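4.2 Do fingers explain base ten?

The usual account says that people count in tens because they have ten fingers. It is repeated so often that few authors bother to cite anything for it. We went back to the Aebischer word lists, which cover 152 languages, and looked for direct support: number words that can be traced to words for hand, finger or person. Such words turn up clearly in 40 of them. In the rest, the link is either missing or depends on sound changes that we found hard to accept - and Llorente, who is kinder to the theory than we are, had doubts about many of the same cases. 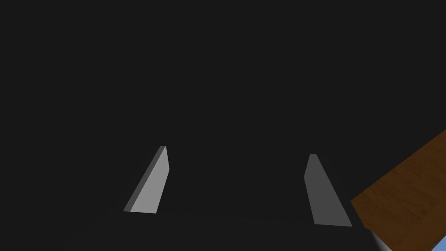

The argument from anatomy is weak in another way, as it does not say which parts of the hand are to be counted. Speakers in the Nalo valley count the gaps between the fingers and reach four on each hand. Others count joints and reach twelve without using the thumb. If the number of digits settled the matter, the pair of gray fingers in Figure 3 would belong to a creature that counts in twos, and one could just as well start from the two faces visible on the left finger, the broad light one and the narrow darker one. The choice of unit comes first, and the theory has nothing to say about it.

Supporters often reply that base twenty uses fingers and toes, and base five uses one hand. With that much freedom almost any base can be made to fit. The Droltance survey lists over 410 number words as "body-based," but its coding rules allow a word to qualify on meaning alone, with no check on its form. Iñaki Llorente recoded part of the list under stricter rules and kept far fewer. 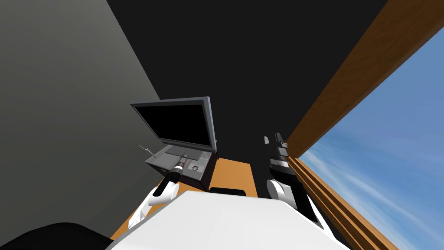 Does this mean that fingers played no part in the rise of base ten? They probably played some part, but the word lists cannot show how large it was.

A better test would compare neighboring groups that use different bases. The Pamutell notes contain a few such pairs, though the entries for numbers above twenty are patchy, and we have left them out of Table 2.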